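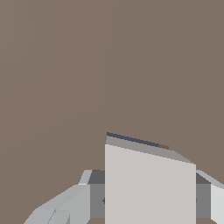 Henrik Pfeiffer schrieb:
Moin zusammen, ich hab mir den Entwurf vom März durchgelesen und finde, wir übertreiben. Das ist eine Simulation, da geht nichts kaputt. Wozu brauche ich ein Protokoll mit 24 Feldern, wenn ich den Lauf einfach neu starten kann? Mein Vorschlag: Startwert und Versionsnummer notieren, fertig.
Gruß, Henrik

Moin Henrik,

24 Felder sind zu viel, da hast du mich sofort auf deiner Seite (ich hab sie ja selbst ausfüllen müssen!). Aber nur Startwert und Version reichen mir auch nicht. Bei Gevo hatten wir letztes Jahr 53 Läufe, die keiner mehr zuordnen konnte, weil jeder unter "Erfolg" was anderes verstanden hat. Ich hab die dann am Ende alle weggeworfen, und das tat weh.

Mein Gegenvorschlag, kurz gehalten und am Aufbau mit Platte und bunten Flachteilen entlang:

1. Startlage
Für jedes Teil Position und Drehung eintragen, auch für die, die man im Lauf gar nicht anfassen will. Das gelbe M liegt bei uns zum Beispiel schräg, und "M liegt mittig" hilft dann keinem weiter.

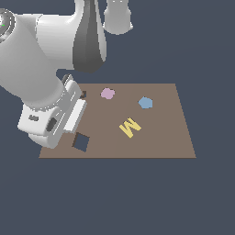
2. Farben und Kontrast
Dunkle Teile bitte nicht im selben Ton wie den Hintergrund anlegen. Öffnung oder Klotz, das muss man auf einen Blick auseinanderhalten können, auch um 23 Uhr mit müden Augen. Hellblau und Rosa sind unkritisch, bei Dunkelblau wär ich streng.

3. Abbruch
Nach 40 Sekunden ohne Kontakt zu einem Teil wird abgebrochen, und der Lauf bleibt trotzdem im Archiv.

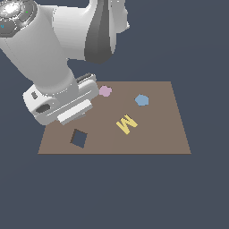
Gelöscht wird also gar nichts mehr, auch die peinlichen Sachen nicht. Wer einen Lauf für unbrauchbar hält, setzt ein Kennzeichen und schreibt einen Satz dazu. Finn wollte dafür eine eigene Liste mit Fehlercodes, die würde ich erst mal weglassen und gucken, was in den Sätzen so auftaucht.

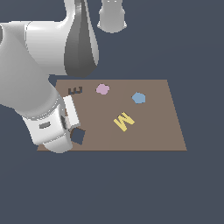 Shewit Gashaw meinte gestern am Telefon, die Kameraposition gehöre auch ins Protokoll, sonst könne man zwei Läufe nie nebeneinanderlegen. Stimmt, hab ich als Punkt 4 in den Entwurf geschrieben. Schaut bitte drüber und meckert gern hier auf der Liste, nicht in Einzelmails an mich.

Viele Grüße
Catherine Buchanan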